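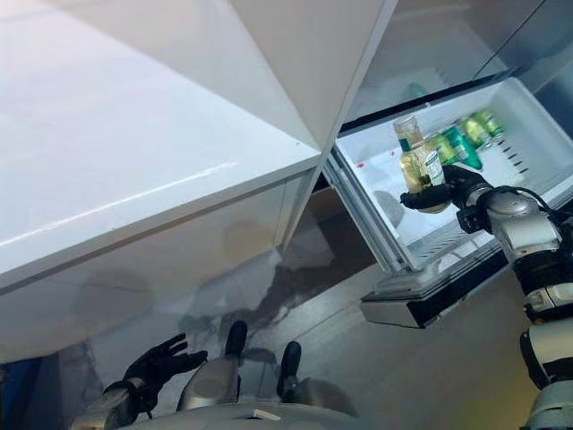

Open refrigerator drawer with green bottles.

Call for participants: Mets, a mixed reality performance work

Piltevano is recruiting 32 participants for Mets, a durational performance presented through optical see-through headsets. The work will be shown at Ziketti in September. No performance training is required.

Format
Participants are recorded individually by volumetric capture. Each recording is one continuous take of up to 90 minutes, seated or standing, with no spoken text. The recordings are then placed in the gallery at life size and viewed by visitors wearing headsets. Participants do not attend the exhibition as performers and do not meet the visitors.

Direction is given in writing before the session and is limited to posture, gaze and permitted movement. A participant may stop at any point. A stopped take is kept at its actual length if the participant agrees, and is otherwise deleted.

Eligibility
Applicants must be 18 or older, able to hold a seated or standing position for long periods, and available for one fitting and one capture session. Mobility aids are welcome and will be captured with the participant. Large areas of transparent or mirrored material cannot be reconstructed, so glasses with reflective coatings will need to be removed or swapped for uncoated frames from our stock. Let us know about photosensitivity before booking. The capture stage is lit continuously at 4000 K and cannot be dimmed during a take.

Clothing
Matte, solid colours in mid tones. No black, fine stripes, sequins or loose fringing. Hair may be worn in any style, though very fine flyaway hair will show artefacts at the edges.

Fee
Participants receive a flat fee of $400 0 is not payable in parts: the full amount is paid whether or not the take runs to its planned length.Data and consent
Raw capture is stored offline in the Zater archive format and is used only for Mets. Any later showing of the work requires fresh written consent. Participants may view their processed recording before it is installed and may withdraw it up to the close of that viewing. Faces are not altered, and recordings are not used to train or test software.

How to apply
Send the following to the Piltevano production desk through the form on the Ziketti website:
- a short statement, no longer than 3000 characters, on your interest in the work
- one unedited full-length photograph taken in daylight
- your height and any access requirements
- the months in which you are available for capture

Applications are read in the order received. Shortlisted applicants will be invited to a fitting, where the consent form is supplied in full and can be taken away before signing. Applicants who are not selected will be notified by email and their photographs deleted.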